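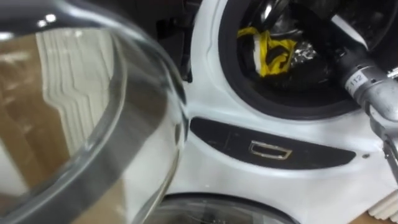 Removing Limescale from Glass Bowls and Vases

The white film left on glass by hard water is mostly calcium carbonate. Dish soap does not dissolve it. A mild acid does.

You will need:
White vinegar or citric acid powder
A soft cloth and a nylon brush
Baking soda
A rubber mat or folded towel for the sink

1. Line the sink. Wet glass is slippery, and a thick rim can still chip on a faucet.

2. Wash the piece in warm water and dish soap. Grease keeps the acid off the deposit.

3. Mix the solution. Use vinegar undiluted, or dissolve 50 g of citric acid in 1 liter of warm water. Do not use boiling water on cold glass.

4. Fill the piece past the scale line and leave it for 2 hours. For film on the outside, wrap the glass in paper towels soaked in the same solution.

5. Brush off what has softened. If a ring remains, make a paste of baking soda and water and rub it in with the cloth - after rinsing out the acid, or the two will cancel out.

6. Rinse twice and dry at once with a lint-free cloth. Air drying in a hard water area puts the film back.

Water in Elwood tests at 300 ppm, and a weekly vinegar rinse is enough to keep up with it there.

Haze that survives two treatments is probably etching. Acid will not remove it. Do not use this method on painted, gilded or mirrored glass, and never mix vinegar with bleach.

Emiliano Ponce
Updated 27 Oct 2023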